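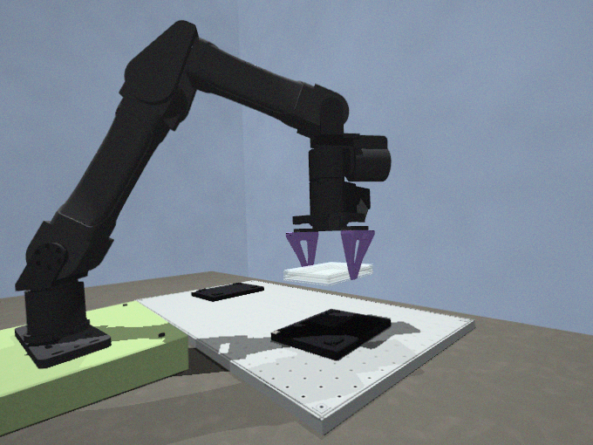 Home News Models Used Cars Service Contact

Orance hatchback gets longer range and a simpler trim list

January | By Salma Amrani | 2 min read

Hegazy has updated the Orance, its small electric hatchback, and the first cars are due at the Kisbridge showroom this spring. The body is unchanged apart from new wheels and a different front bumper. The main news is the battery, which now gives a claimed range of 376 miles on a full charge in the long-range version.

The trim list has been cut to two. The base car gets cloth seats, a heat pump and parking sensors. The upper trim adds heated front seats, a power liftgate and the larger center screen from the Uro.
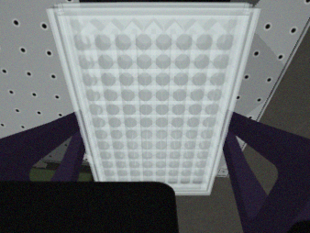
Can I still order the old model?

Only from dealer stock. The factory has stopped taking orders for it, and Kisbridge is offering $600 off the cars it has left.

Rear legroom is the same as before, so tall passengers will still be happier in the Uro. On the highway the new car is quieter at 70 mph, helped by thicker front door glass. The ride is firm on the bigger wheels. 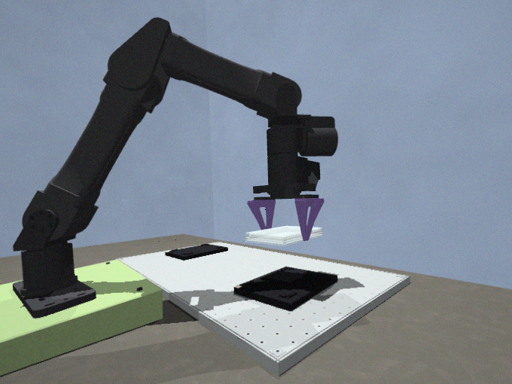 Hegazy owner Salim wrote in to say that he would have liked a spare tire more than a bigger screen, and that the repair kit in his current Orance was no use on a torn sidewall. A spare remains unavailable on both trims.

Test drives can be booked at the front desk any day except Sunday.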